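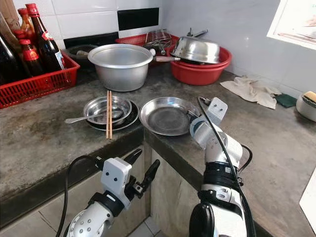
Section 4. Sealing a Concrete Countertop

These instructions apply to Cistalar penetrating sealer, supplied by Flodier. Read the whole section before opening the container.

4.1 Preparing the surface

1. Remove all items from the countertop and wipe away crumbs and grease.

2. Wash the surface with warm water and a mild soap. Do not use vinegar or any cleaner that contains acid.

3. Rinse twice and let the concrete dry overnight.

Note: Dark patches that remain after drying may be oil stains. Treat them before sealing — the sealer will lock them in.

4. Cover the rim of the sink and the lowest row of wall tile with masking tape.
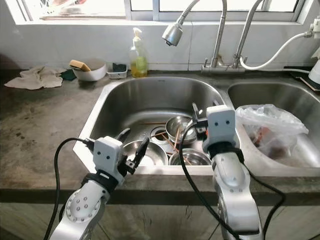 4.2 Applying the sealer

5. Open a window. The room must stay below 93°F until the sealer has cured.

6. Pour a small amount onto a lint-free cloth and spread it in a thin, even coat. Work from the inner corner outward.

7. Wait 40 minutes, then wipe off any sealer left on the surface.

8. Apply a second coat in the same way.

CAUTION: Used cloths may catch fire if left folded. Lay them flat outdoors to dry before disposal.

4.3 Curing

Keep the countertop dry for 76 hours. Light use is permitted after that time, but hot pans must always be placed on a trivet.

For care between coats, see Section 5.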